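Notes for shop owners: the new display rules and what they mean at your counter

Dear members,

Many of you wrote to us this month with the same question, so I try to answer it in one place. The question is about the new city rules for how tobacco and nicotine products can be shown inside a store. I am not a lawyer. I have read the text three times and I have asked Soo-ah Chae, who handles the license files for our association, to correct me where I was wrong. She corrected me in two places.

The rule was passed in summer and it takes effect in December. It does not change what you are allowed to sell. If a product is legal on your shelf today, this rule does not remove it. What changes is where the product may stand, how large the price sign may be, and what a customer under age can see from the door.

The first part is the counter. Products must be behind the counter or inside a closed cabinet with a lock. An open rack on the customer side is not allowed anymore, even when the rack holds only accessories such as chargers and empty pods. Several members were surprised by this, and so was I. The older text spoke only about "products containing nicotine," but the new text says "products intended for use with nicotine," and this covers much more.

The second part is the window. No package may be visible from the sidewalk. A poster with the name of your store is fine. A poster with a brand name is not, and this includes the neon signs that the distributors gave out for free some years ago. If you have one of the Brirkanier signs with the blue border, please take it down before the date. Min-kyu Oh had his on the wall for nine years and he asked if it can stay when it is switched off. The answer from the license office is no. 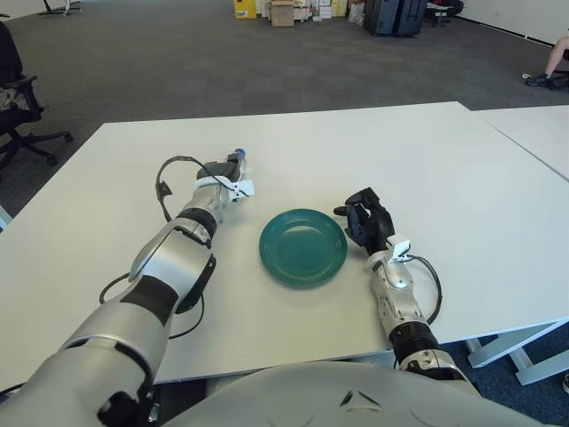 The third part is the price sign. You may have one printed list, black letters on white paper, with no logos and no pictures. The list can be on the wall behind the counter or you can hand it to the customer after you check the ID. Discount signs such as "two for one" are not allowed in either place. You can still give the discount at the register if state law permits it for that product, but you cannot announce it.

About fines. A first violation costs $200. A second one inside the same license year costs $2000, and after a third the office can suspend the license. Suspension is not automatic. There is a hearing first, and you can bring photographs and receipts to show that you repaired the problem. Please keep the receipt when you buy a cabinet. Soo-ah says this paper helped one of our members very much last year in another matter.

About cabinets. We asked for prices from two suppliers. Hesetti makes a wall cabinet with sliding doors and one lock, and they can deliver in four weeks. Van Wijk has a lower model that fits under a normal counter, but the doors are clear, so you would need to place it where it cannot be seen from the entrance. The association does not recommend one over the other and does not receive any money from them. If enough members order together we can ask for a better price. So far 11 stores have told us they are interested.

Some members wrote that the rule is unfair for small stores, where the counter is short and there is simply no wall left. I agree with this. A big gas station can rebuild in one weekend, and a store with one aisle cannot. We have sent a letter to the city asking for six more months for stores under a certain size. We did not receive an answer yet. Please do not wait for it before you plan, the date in the rule is the date until somebody changes it.

A smaller matter. The age sign at the door must be replaced too. The old one with the red circle is not valid after the change, and the new one can be picked up without cost at the license office, room 29. Bring your license number. They give one sign for each entrance, so if you have a back door for customers, please say it at the desk.

We will hold an information evening on Tue 22 August at 7 p.m. in the upstairs room of the Punia restaurant. Someone from the license office has promised to come for the first hour. If you have a question which is difficult to explain, send it to Soo-ah before the meeting with a drawing or photo of your counter, and she will put it on the list. Parking behind the building is free after six.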